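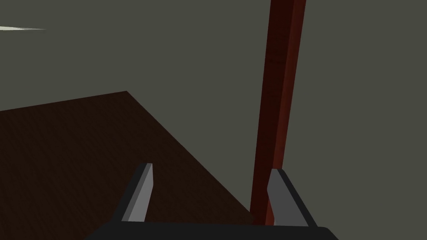 Workshop notebook – Thursday, finish bench

Print this page
E-mail this page

Second look at the Clalum hardwax oil on the test boards. The Eichhorn leaflet says one coat will do for interior doors. I doubt it. One coat on the dark boards left dull patches near the end grain, and I could see them from across the shop. The patches were still there at noon.

Sanded five boards to 400 before coating, which may be where I went wrong. Too fine a surface and the oil has nowhere to go. But the leaflet never mentions grit at all, and you would think a company charging 49 a can might get around to it.

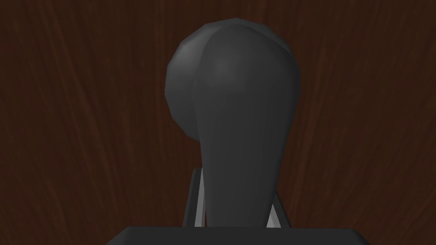 Water rings next. Left a wet glass on each board for 9 hours. The two-coat boards wiped clean. The one-coat boards have a pale ring that I can feel with a fingernail. The leaflet calls this "fully resistant after curing" and gives no curing time, so they can always say I didn't wait long enough.

Showed the rings around at lunch. 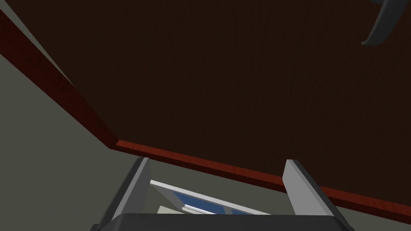
Sundari thinks the rings prove nothing yet, and wants the same test repeated after two weeks on the rack, with a board of our old varnish next to it. Fair enough on the varnish. I should have put one in from the start. Two weeks seems generous for a product sold as quick.

Smell was mild in the morning and a lot less mild with the heater on. Rags went in the water bucket, lid on.
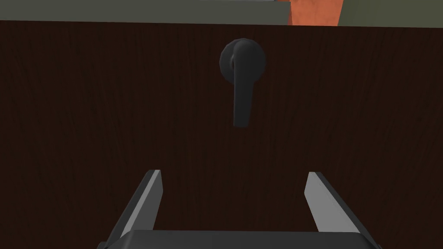 The Walby job can't wait for any of this. They want a finish that hides hand grease, and I don't believe an oil will do it – not on dark wood, not without a wipe-down every month. Would still quote them varnish. If they insist on oil, two coats minimum, sanded to 180 and no finer, and the care instructions in writing.

To do: cut fresh boards from the same plank, mark the backs this time, ask Eichhorn for the curing time again.

Print | E-mail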